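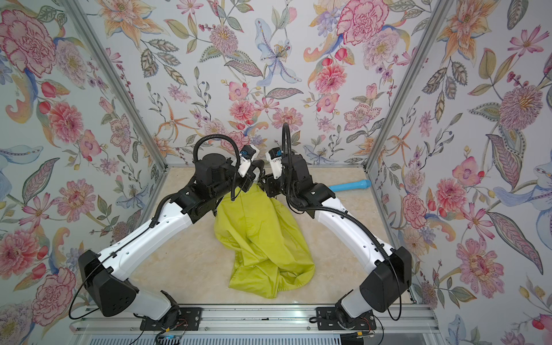

Can a machine fold my laundry yet? I'm 34, I have two kids and more shirts than drawers, and I'd happily pay for some help. Has anyone in Fleltiddale tried one?
Shiyu Jia

Oh, I feel for you! My cousin works at Dudora, where they have a pair of arms practicing on shirts all day, and she says one takes about 5 minutes, if it doesn't bunch up on them. Getting hold of the edge seems to be the easy bit (finding the sleeves, not so much). I'd keep folding for now, with the radio on and a cup of tea, and ask again in November.
Yaqin Qin

no. get a wash and fold service, Notitgate does pickup
Macedo

Contact us | © Fleltiddale Neighbors Help | Back to top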